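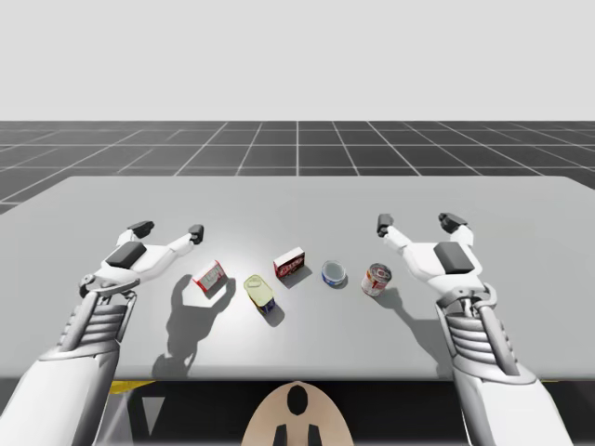

Skurkholm abre candidaturas para programa de apoio a pequenas oficinas

9 de maio de 2022 – A associação empresarial Skurkholm abre hoje as candidaturas ao Tristen, programa de apoio a pequenas oficinas de encadernação, cerâmica e marcenaria. Serão atribuídas bolsas de 3000 euros a projetos com duração máxima de 2 anos.

Podem concorrer oficinas com sede em Portugal e até seis trabalhadores. A bolsa cobre renda, matéria-prima e formação de aprendizes. Ficam excluídas despesas com viaturas e dívidas anteriores à candidatura.

Na edição passada foram recebidas 158 candidaturas, a maioria de oficinas de cerâmica. O júri pediu então que o formulário fosse encurtado, e a nova versão tem quatro páginas – menos cinco do que a anterior. O orçamento deve ser entregue em folha separada, com os valores sem IVA.

«Muitas oficinas desistiam a meio do formulário. Este ano pedimos só o que o júri lê», afirma Dace Krūmiņa, coordenadora do programa.

As oficinas selecionadas recebem ainda um crédito de 600 euros para compras na Erkach, fornecedora de ferramentas manuais e parceira do Tristen desde a primeira edição. O crédito não pode ser trocado por dinheiro.

Os resultados são divulgados em outubro, na página da associação. As oficinas não selecionadas recebem por correio eletrónico a pontuação e o parecer do júri.

O regulamento e o formulário estão disponíveis na página do programa e na sede da Skurkholm, durante o horário de expediente.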